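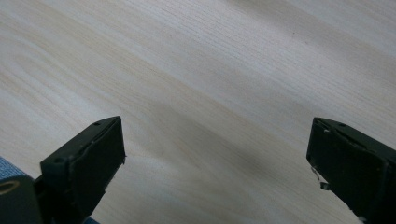 Karaki Play Diaries

Written diaries of play between indoor cats and the people they live with. The data is plain text and CSV. Households in three towns, Clestthorpe, Pultell and Ornton, filled in a short form after each play session, and the forms were typed up and cleaned for release.

Maintainer: Noura Zoubi
Current version: 1.2
Language of the notes: English
Format: CSV, UTF-8, comma separated, header row included

Contents of this release

sessions.csv has one row per play session, 1000 rows in all.
households.csv has one row per household, 90 rows.
cats.csv has one row per cat. Some households have more than one.
toy_types.csv lists the nine toy categories and the wording used on the form.
form.txt is the text of the diary form as people received it.
changes.txt is a longer version of the change list at the end of this file.

Background

The diaries began as a way to compare what people say about playing with their cats against what they write down on the day. When asked in general, most people say they play with the cat every evening. The diaries show something patchier. There are runs of several days with a session each evening, then a gap, then two or three short sessions in one morning.

The work was done in the evenings and had no outside funding. Households were found through notices at vet offices and pet supply stores, plus word of mouth. The first forms went out in November and collection ran until spring.

How the diaries were kept

Each household got a pad of forms and was asked to fill one in as soon as a session ended. A session was anything the person thought of as play and took part in. A cat chasing a bottle cap by itself did not count. If the person threw the bottle cap, it did.

The form asks for the start time, the end time, the toy, which cat took part, who ended the session, and any notes. Notes were limited to 1000 characters when typed up. Few people came close to that. The longer ones tend to be about two cats who don't share well.

Households could stop whenever they liked. Some sent in a full pad and asked for another. Others sent in a single sheet. Both are in the data.

Columns in sessions.csv

session_id: a number with no meaning beyond this file.
household_id: matches households.csv.
cat_id: matches cats.csv. If several cats joined in, the cat that started is listed here and the others are in other_cats.
other_cats: cat ids separated by semicolons. Often blank.
day_number: days since that household's first entry, starting at zero. Real dates were removed.
start_time: 24-hour clock, as written by the household.
end_time: same format. Blank when the person didn't write it down.
toy_type: one of the codes in toy_types.csv.
toy_text: what the person wrote, with brand names removed.
ended_by: person, cat, both, interrupted, or blank.
room: kitchen, living room, bedroom, hall, other.
before_meal: yes, no, or blank.
notes: free text.

Columns in households.csv

household_id
town: Clestthorpe, Pultell or Ornton.
home_type: house, apartment or other.
adults_only: yes or no.
dog_in_home: yes or no.
toy_storage: how toys are kept between sessions. See the section below.

Columns in cats.csv

cat_id
household_id
age_group: kitten, adult or senior, as given by the household.
sex
neutered: yes, no or unknown.
time_in_home: less than a year, or a year and over.
Names are not included. Where a name came up in the notes it was replaced with CAT.

Toy categories

The codes are wand, ball, mouse, string, tunnel, paper, laser, food puzzle and other. They were set after the first forms came back. The toy_text column should be used by anyone who wants a finer split.

Wand covers anything on a stick or rod, with or without a cord, whatever hangs from it. People call these teasers, fishing poles, feather sticks, danglers and "the stick." All of them were coded as wand.

String is for string, ribbon or shoelace held in the hand without a stick. Paper takes in bags, tissue and balled-up receipts. A paper ball was coded as paper even when the person wrote "ball." 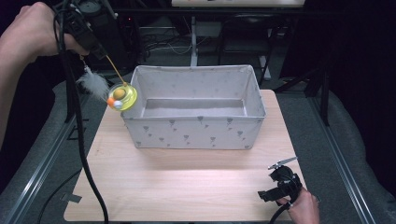

Feather teaser and an open fabric bin. Toy type: wand.

Toy storage

The toy_storage column came from a single question on the sign-up sheet: "Where do the cat's toys live when nobody is using them?" Answers were sorted into four groups.

out: toys stay on the floor or furniture and the cat can reach them.
open container: a basket, bin or box without a lid.
closed: a drawer, cabinet, closet or lidded box.
mixed: some toys out, some put away.

Wands with a cord or ribbon were often kept apart from the rest, usually in a closet. The form did not ask about this directly, so it shows up only in notes. Anyone interested in safe storage should read the notes and not rely on the column, which describes the whole set of toys in a home.

One answer, "behind the refrigerator," was coded as out.

Cleaning steps

Forms were typed up by hand and each one was read a second time against the paper. Spelling in notes was left alone unless the word couldn't be understood. Where a word could not be read it appears as [unclear].

Times written in words were turned into clock times when this could be done safely. "Half past seven, before work" became 07:30. "After dinner" was left out of start_time and moved to the start of the notes.

Sessions that ran past midnight keep the day number of the start. Sort by day_number and session_id when order matters, because end_time alone will put these rows in the wrong place.

Duplicate sheets were removed when two people in a home had written up the same session. The fuller one was kept. If they disagreed about who ended the session, ended_by was left blank and both versions were put in the notes.

Known problems

Short sessions are probably missing. Filling in the form takes nearly as long as two minutes with a toy, and several people said they skipped it for that reason.

Start times bunch up on the hour and the half hour. Treat them as rounded.

Ornton has fewer households than the other two towns and nearly all of them are apartments. Comparing towns will mostly compare types of housing.

The before_meal question was reworded early on. The first wording asked whether the cat was hungry, which people answered by guessing. Those answers were dropped, so the early rows are blank in that column.

The ended_by column reflects the person's opinion. A cat that sits down and looks away may be resting, and one person will write "cat" where another would wait a minute and carry on.

Kittens are underrepresented. Households with a new kitten signed up readily and then sent back very little.

Suggested uses

Looking at the timing of play through the day. Studying how people describe animal behavior in short notes. Teaching basic data cleaning on a small table with blanks and rounding. Planning a better diary form.

Uses to avoid

The data should not be used to give advice about a particular cat or to judge whether a cat is healthy. There is no veterinary information in it. It also can't say which toy cats like best, as it records only what the household owned and picked up.

Privacy

Every household signed a consent sheet that covered public release of the cleaned data. Names, street names, workplaces and real dates were taken out. Children are not mentioned in the released notes except as "child." Paper forms are stored by the maintainer and are not available.

A household can ask to be removed at any time. Removed households disappear from the next version, and the ids are not reused.

Loading the files

Any spreadsheet program will open the files. In some of them the start_time column is read as a fraction of a day, so set it to text on import. Blank cells mean the person left the question empty. There are no special codes for missing values.

Notes can contain commas and line breaks. They are quoted in the CSV, but a script that splits on commas will break on them.

License and credit

Free to use and share with credit. Please credit as: Noura Zoubi, Karaki Play Diaries, with the version number.

Changes

1.2: other_cats added. Wand and string separated, having been one category before. Typing errors in the Pultell rows fixed.
1.1: toy_storage added to households.csv. Notes checked again for names.
1.0: first release.

Corrections

Send corrections with the session_id and the column name. Questions about the form are welcome too, especially from anyone planning to run a diary in another town.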